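Shares 292 | Comments 80

I voted in April and it took me most of a lunch break, and I've been grumpy about it ever since. The line wasn't the trouble (I like the line, you hear all the gossip). It was page two of the ballot, where the town of Gavness asked me whether to "rescind and re-enact Section 127 as amended, subject to the provisions thereof." I have a college degree and I read the paper every morning, and I stood there with the pen in my hand feeling like I'd walked into the wrong exam.

I found out later it was about whether the town keeps its own dog pound. That's it! Dogs! I would have had an opinion about dogs!

So here's my pitch, and I know I'm not the first to make it: every ballot question should come with a plain-English sentence right above it saying what a yes does and what a no does. Two sentences if they must. Then put the legal stuff underneath for the lawyers, who are welcome to it.

I said this to Volker Strobel, who sat on the old charter board, and he told me plain wording is dangerous since whoever writes the short version gets to tilt it. Okay, fair. I've seen it happen. But the long version gets tilted too, Volker, it's just that you need an hour and a magnifying glass to notice. At least if the short one is crooked, my neighbors can spot it and holler.

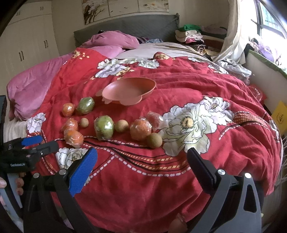
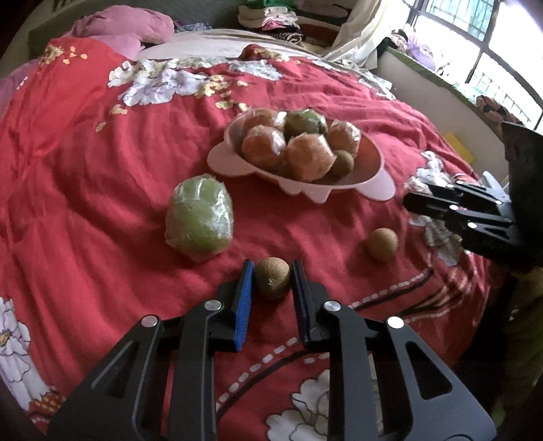

Fruit on a red floral bedspread.

The other thing people tell me is that we already get a voter guide in the mail. We do, and I read mine, or I tried to. It got to my house after the early voting had started, and the explanation of the Section 127 question was longer than the question and used "thereof" even more. Morena Villa down the street had hers in the recycling before she'd taken her coat off, and she's someone who has never missed an election.

Over in Irnidbridge they've gone at this a different way. The clerk there reads each draft question out loud at an open meeting, and if folks in the room can't say back what it means, it goes back for a rewrite. It's slow and I hear it gets testy. Jörg Ehlers went to one and said they spent the whole evening on a sewer bond and a man walked out over a comma. I'd still take that over what we've got. I'd bring snacks.

What bugs me most is the skipped questions. People march in, vote for mayor, get to the bottom of the page and leave it blank, and then somebody on the council stands up and says the public just isn't engaged. Well, maybe! Or maybe the public got to "as amended" and figured it was safer to leave it alone than vote to get rid of something they liked by accident. I came pretty close to doing that myself.

The council is taking comments on ballot wording through the end of the month, at the clerk's counter or by mail. Mine's already in. I kept it to one page and I didn't use "thereof" once.

80 comments | Share this column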